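Notes for the talk "Laying a place at the table"
Speaker: Anjani Ginting
Evening course for dining room helpers, Damness, June 3, 2022

Start slowly. Wait until the people in the back have a chair. Thank Leonor Seixas for the invitation and for the coffee.

My first question to the group: who learned to set the table at home, and who learned it at work? Let them raise hands. At home I learned it from my aunt, and she put everything in one pile in the middle. In my first job, at the Fomham guest house, I had to learn again from zero.

Say the number only one time: in January our dining room served 2,174 lunches. Every one of these lunches began with a person who put down a plate, a fork and a knife. It is a small work, but the guest sees it before he sees the food.

(Drink water. Next slide.)

The mat comes first. It shows where one guest ends and the next guest begins. Put it straight with the edge of the table. If the mat has stripes, as ours have, the guest will notice very quickly when it is crooked, so take one more second for it.

Then the plate, in the middle of the mat. Hold it under the rim and keep the thumb out of the food part. Kedir Ejigu taught me to stand behind the chair and look down at the plate, because from the side the eye makes mistakes.

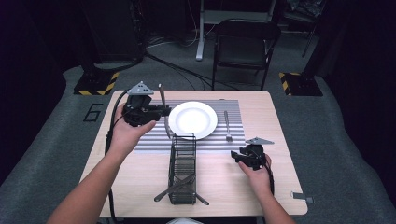

Slide 4. Plate on the striped mat, fork at the right, knife at the left, caddy in front.

Stop on this slide and ask what they would change. Give them time. Somebody will say that the fork and the knife have to change sides, and this is right for our dining room: fork left, knife right, with the cutting edge to the plate. Also the fork has its tines to the front edge of the table. We turn it, so the handle is close to the guest.

If a person says that at home they do it in another way, agree with them. At home it is free. In the dining room all the places should look the same.

Now the caddy. I like the wire mesh type, as on the slide, because crumbs fall through and I can see what is inside. A knife should not lie across the low part with the tip sticking out. Put knives in with the handle up. Nele Kröger asked me to repeat this point, so I repeat it: handle up, also when you are in a hurry.

When the place is ready, the caddy leaves the table. Many people forget it there and the guest has no room for the bread.

Exercise, in pairs. One person sets a place, the other one sits down as the guest and says what is difficult to reach. Then change. Leonilde Calado has the box with extra forks, ask her. Let it run until the talking gets loud.

If there is time left, speak about napkins. If not, leave it, they are on the sheet.

Questions. Remind them to bring the mats back to the shelf by the door.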